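Open day at Vukunari, Wednesday afternoon

I went to the Vukunari open day because I wanted an answer to a fairly dull question. We have a small shop and a normal-sized house, and both produce chores that I would happily hand over to a machine. Can I do that yet?

The building is on the Vallejo estate, at the far end past the tyre place. Parking is free but the sign for it faces the wrong way if you come in from the ring road. Doors opened at 2 and visitors were given a sticker and a map of the ground floor. Tea was from an urn in the corridor.

The first room was given over to shelves. A firm called Lustau had brought a wheeled unit that reads shelf labels and reports gaps. It doesn't fill the gaps. A person still has to fetch the tins and put them out, and the unit moves slowly enough that I walked round it twice. For a warehouse with 356 bays, as in their leaflet, I can see the use. For a shop with one till and two aisles, I can see the gaps from where I stand.

Boter had the next room, with a machine for folding towels. It took a flat towel and made a decent square of it. Somebody asked about fitted sheets and was told they were working on those. Shirts were also being worked on. The towels have to be laid out by hand first, and by that point I have usually done the folding.

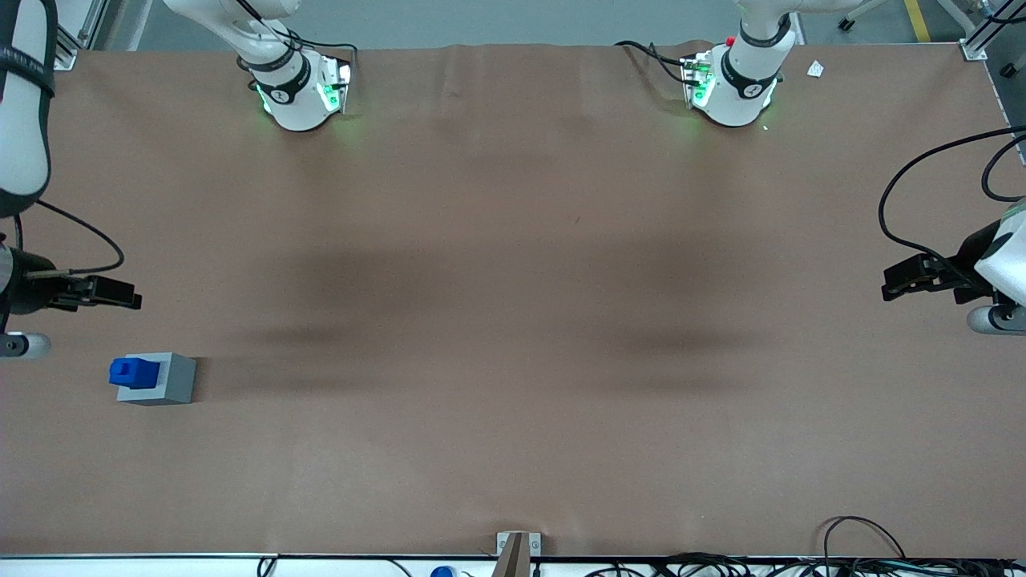

Putting one thing on top of another sounds too simple to build a room around, but it is most of what my Saturday staff do: lids on tubs, boxes on boxes, cups back on saucers. The arms upstairs were set up for this kind of work. They stand at the far side of a table covered in brown paper, with green lights by their bases, and the job was a blue block and a larger grey one. The blue piece was sitting partly over the left edge of the grey. In my stockroom a box left like that gets pushed straight with one finger by whoever walks past. For a machine, I was told, noticing that it needs straightening is a task of its own, and so is deciding how hard to push.

I asked how many tries go into teaching a job of this size. The answer was around 3000, and then more if you change the shape of the pieces. I asked about a dishwasher. They said plates were possible, mixed cutlery was difficult, and a pan with something stuck to it was a long way off.

The talk at the end was short and sensible. The speaker thought shops would get useful help before homes would, as a shop can keep its things in the same place every day. She had not met my Saturday staff.

I left at 4.30 with the Lustau leaflet and a pen. The next open day is in September and you need to book a place through the Vukunari website. The upstairs room is reached by a lift on the left of reception, which the map doesn't show.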